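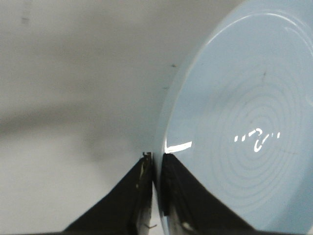

# Looking after the gripper on the Feta cell: your questions

I set up the Feta cell and I'm the one who gets asked about it, usually at 7 in the morning with a mug in my hand. So I've put the usual questions in one place. Most of them are about the fingers!

**How often do the fingers need checking?**

Every 80 cycles if you're handling crockery, and at the start of each shift whatever you're doing. Press the stop, wait for the arm to settle, then run a clean thumb down both inner faces. You're feeling for grit, lifted edges or anything sharp at the tips.

**How close should they sit when they're shut?**

Very close, but I don't like them jammed hard together. I close them with nothing in between and look down the gap from the wrist camera. It should be narrow and pretty even all the way down (if it's a V shape, something has slipped at the base).
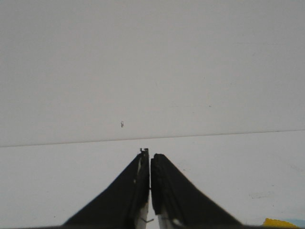

*Fingers almost closed, nothing held, with the wire showing low down in the gap.*

**Do I need to worry about the wire?**

Only if it's snagging. Open and close the gripper slowly a few times with the speed turned right down and watch it the whole way. If it catches, stop there and come and find me. Please don't tuck it in with a screwdriver, I've had to undo that one before.

**What do I clean them with?**

A barely damp cloth, then a dry one. No solvent, no kitchen spray, and go easy on the tips. White scuffs are fine as long as the surface feels smooth.

**It dropped a plate. Is it the fingers?**

Maybe! Wipe the rim first, as a greasy plate will slide out of anything. Then check the fastenings, then re-run the closing routine on the Lasent controller, which takes a couple of minutes. I only touch the grip force once all that's done. Our set was at 509 on the controller's own scale last time I looked, and I'd move it in tiny steps.

**One tip is higher than the other. Is that bad?**

A small difference doesn't bother me for plates held by the edge. If it's new since yesterday, though, loosen the finger, seat it again and repeat the gap check.

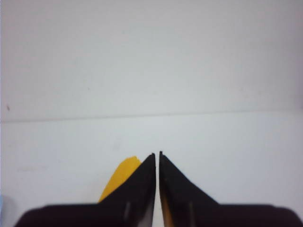 Ní Chonaill wrote in to say that a re-seated finger should be checked again after the first hour of work, because theirs had crept a little by lunch. Good point, and I've added it to my own list.

**When do I swap them for new ones?**

I got almost 2000 cycles out of the last pair. Change both together, even if one looks fine, and do the closing routine before you put a plate anywhere near them. Spares are in the drawer marked Brumetti, and the right hex key lives in there too, so put it back.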